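Clubs > Stulholm Robotics Club > Minutes > January

Stulholm Robotics Club
Minutes of the January meeting, Wednesday, 4:15 p.m.

In the chair: Craig Purves
Minutes: Finlay Paterson

1. Last minutes
Approved with one fix. The Dunbar meet takes entries from teams, not single members.

2. Desk-tidy project
Craig went over where we are. The task is to pick up desk supplies and stand them in a pot, using the hand-held gripper. We have 80 recorded runs and want 100 before training starts. Finlay has checked the first 28 and marked the ones to drop. Pens are the slow part -- they have to go in upright, and the jaws need to be square on the barrel before the lift.
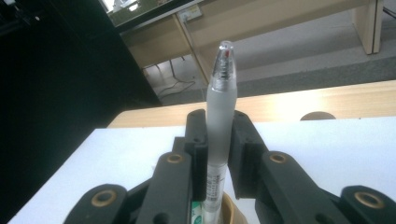

Do runs where the item gets dropped count toward the 100?
Only if the same person picks it up again and finishes without stopping the recording. Otherwise the run is deleted and done over.

Craig asked that everyone name files the same way: initials, item, run number. Several from December have no item name and Finlay will sort those out.

3. Layout of the table
Discussed whether to keep the supplies in fixed spots. Agreed to move them between runs and change the angle each time, but leave space between them so the fingers can get down on both sides. The set stays as it is for now: highlighter, clear pen, glue stick. Scissors were suggested and put off until after Dunbar. 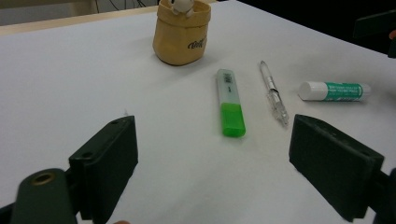 The pot may be moved too, but no farther than one hand's width from its usual place. Anyone who moves it more than that should write it in the log.

4. Dunbar meet
Entry form is due at the end of next month. The team name will be Pluluvard again. Two members would rather have Zivano -- vote was taken and Pluluvard stays. Craig will send in the form.

5. Other business
The spare finger pads have not come. Finlay to call the supplier.
Room is ours until 6 from now on.

Next meeting: same day and time, in two weeks. Bring finished logs.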